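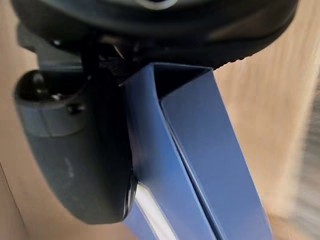
Blue Boxes and Bad Tape: a packing morning with Hrefna Hafþórsson

August 30, 2018

Hrefna Hafþórsson talks fast and packs faster. She runs the packing side at Bjarnason, which sells parts for old sewing machines and ships most of them in small boxes. Two rooms, one long bench, a radio nobody turned up. I got there late, she had started already, so we talked over the bench.

First thing I asked was why blue.

"Because the plain ones got lost," she says. "At our end, I mean. You put a brown box on a brown shelf next to more brown boxes and then you spend your afternoon looking for it. Blue I can see from the door."

The blue ones are for the Rerusmont order only. 134 parcels this month, all going to the same chain of repair shops, all packed to the same list. Everything else still goes out in brown. She tried green for a while. Too close to the color of the bins.

What makes a good box, then? She doesn't think long.

"The crease. If the crease is clean the box is going to be square. If somebody rushed the crease you get a corner that leans, and then the lid sits funny, then the tape goes on crooked. You can fix it but it takes longer then doing it right."

She folds one while she says it. Long side first, thumb down the full length of the line, then the short side. Her advice for new people is to do 25 empty ones before they get anywhere near a bobbin case. Most complain. She lets them.

Ends stay open until the last minute. That's a rule of hers and she is strict on it. Parts in, paper in, slip on top, a look inside, then close. She used to work at a place where boxes were closed first and checked by weight, and she hated it.

"You open it again anyway. Every time. So leave it open and look in."

On tape she has opinions. The shop buys Plosix, which she likes in summer and doesn't like in winter. "In October it starts lifting. Cold van, cold tape, you get it." She asked for a different roll and was told to finish what's in the cupboard first. The cupboard is large.

Padding is a longer story. They had foam chips when she started. Gone now, they got into everything, into the parts too, and a customer sent back a shuttle hook with one jammed inside it. So crumpled paper, 2 sheets for a small part and 4 for anything with a spring. Not balled up tight. Loose, so it pushes back.

Svend Juhl, her manager, came through halfway with a coffee and a question about labels. I asked him what changed when she took over the bench.

"Fewer emails," he said. "People used to write us about dented corners. I had a folder for it." He still has the folder. He says not much goes in it lately.

The labels are a sore point, by the way. They come out of Skenex, the order program, and Skenex likes to put the address right where the fold is. Hrefna sticks them on the wide face, always, well away from the edge, and writes the order number by hand on the narrow one so it can be read when the boxes are stacked sideways. Blue is a pain to write on. She uses a white paint pen. It scuffs a bit.

Does she get bored?

"Of the radio, yes. Of this, not really. I like a full shelf. I like it at four when the van's coming and the shelf is full, and I like it after when its empty."

Next up is the returns corner, which she wants moved closer to the door. Svend wants it where it is. They were still going on about it when I found my coat.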